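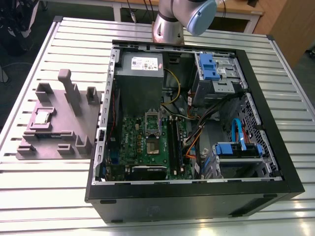
Dataset card / Manipulation

Otar: processor placement in a desktop tower

Hi! Otar is a set of teleoperated demonstrations of one small, fussy job: a robot arm picks a processor out of a printed fixture and puts it in the socket of a desktop PC that's lying open on its side. I recorded it at Drakent's workshop in Campbell with a lot of help from Harvey Chisholm, who designed the fixture (and then redesigned it, and then redesigned it again after I bent a post).

If you just want the files, skip to Getting started. If you're going to train on this, please read the part about known problems first. It will save you a week.

What's in it

603 episodes, kept from 900 attempts. Each one starts with the chip in its square holder on the fixture and the socket's load plate already flipped up, and ends when the operator lets go and backs the arm out of the case. Closing the load plate isn't part of the task. We tried including it in April and it doubled the length of every episode while teaching the policy almost nothing about placement, so it's going into its own release.

Every episode has the fixed workspace camera, the wrist camera, joint positions, gripper width and the operator's commands. Everything is resampled to 30 Hz. The raw rates are all over the place, and if you really want them, write to me and I'll dig them out.

The graphics card, memory and drives all stay in the tower. I know plenty of people would strip the case down to a bare board to make life easier, but I wanted the cables and the drive cages in there, getting in the way of the arm and confusing the vision model. That's what the inside of a used office PC looks like!

How an episode gets recorded

Isance is our recording tool. It shows the operator both camera views, runs the clock, and refuses to start until the arm is back in its home pose. After that it's simple enough:

Put the chip in the holder, notch side toward the post.
Check that the load plate is up.
Nudge the case a little along the table rails (the tool suggests an offset, follow it loosely).
Hit record, wait for the beep, go.
Label the result before you do anything else.

That last one matters more than it sounds. For the first couple of sessions we labeled everything at the end of the day, and Harvey and I disagreed about so many episodes that I threw the whole lot out and we started again. Now the label is chosen on the spot, looking at the real chip.

The labels are seated, skewed, dropped and aborted. Seated means flat in the socket with the notches lined up. Skewed means it's in there but one corner is riding high. Dropped and aborted are what you'd guess. Only seated and skewed episodes are in the main set — skewed ones are handy if you want to train a success classifier, and easy to filter out if you don't.
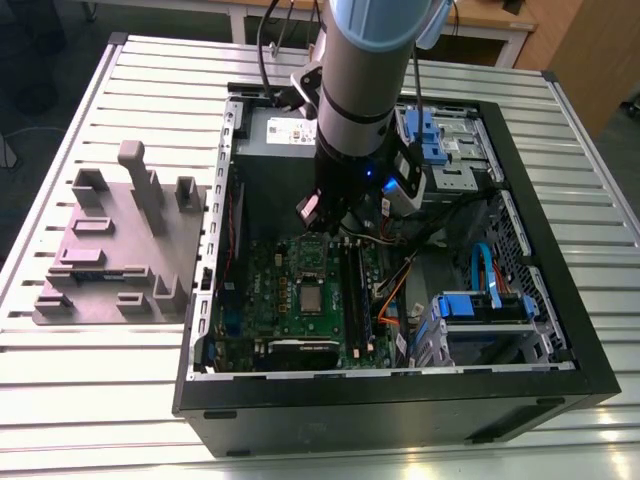
Gripper reaching down toward the motherboard, processor in the socket.

Splits

64 episodes are held out for testing. They were all recorded after the training set was closed, by whichever of us hadn't been driving that morning, with case offsets the training set doesn't use. Please don't fold them back in to get a better number. There's no separate validation split, so carve your own out of the training episodes, and split by session instead of at random. Neighboring episodes look a lot alike and a random split will flatter you.

Known problems

One tower, one board layout, one fixture. A policy trained only on this will learn where things are in this particular Dell and will be very surprised by anything else. I use it as a fine-tuning set on top of broader data, and that's what I'd suggest to you too.

The table is slotted aluminum and the rails throw bright reflections. They move with the time of day, and I've watched a model latch onto them as a landmark. Heavy brightness augmentation helped. Cropping helped more.

During the final approach the gripper hides a good part of the board from the fixed camera, so the wrist view is doing most of the work there. If you drop the wrist view, expect the last stretch of the motion to fall apart.

Harvey and I drive differently. He comes in high and goes straight down, and I tend to slide over from the fixture side. The operator field in the metadata tells you who's who. Mixing us was fine for the diffusion policy and pretty bad for plain behavior cloning, which averaged us into a path neither of us would take.

Gripper width has small jumps in the early sessions — a firmware thing on our end. They're flagged in the metadata as width_glitch.

Getting started

Unpack the archive, open the index file, and load one episode before you load them all. The loader script plays both views side by side with the commands plotted underneath, and a few minutes of watching will tell you more than this page does. Frames are stored as video, so seek by timestamp.

Changes

21st August: relabeled a batch of skewed episodes that had been marked seated, fixed the operator field in two sessions, and added the loader script.

Next up is the load plate set, and then memory modules if Harvey's new fixture prints cleanly. Found a bad label? Send me the episode ID and what you think it should be, and I'll check it against the wrist video.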